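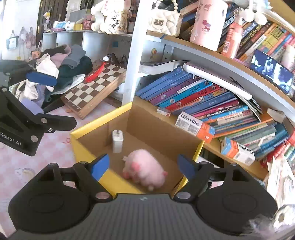 What order should I read the Toma picture books in with a three-year-old?

Start with Toma at Clokberg, then go by the publication order on the back cover. The first 3 titles have the least text per spread and introduce every recurring character.

Priltby
30/11/2018

Publication order works, with one exception. The Grondstead edition prints the harbour story as volume 2, but it refers to events in volume 4 – hold it back until then. The older printing has it in the right place. Check the copyright page for which one you have.

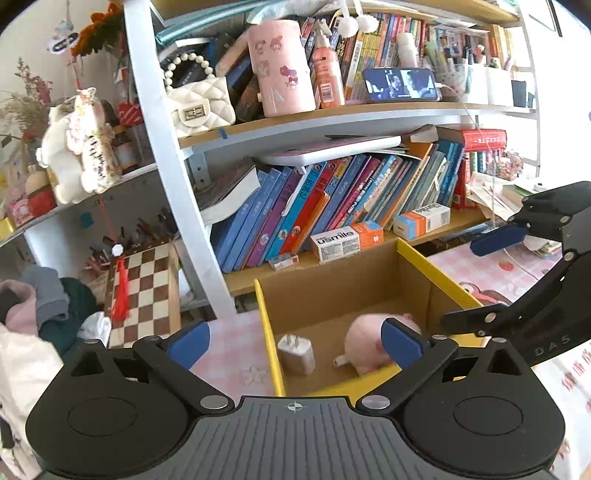

The board book versions are abridged. Most run to 17 pages and drop the rhyming refrain, so they suit a child under two. If yours already sits through a full story, buy the paperbacks. The longest is more than 300 words, a reasonable bedtime length.

clokberg_reader

We just let ours pick by the colour of the cover. Never noticed any order. The snow one is her favourite.

shelf_end

Library copies of the later volumes are hard to get before July. Put a hold on early.

grondstead_mum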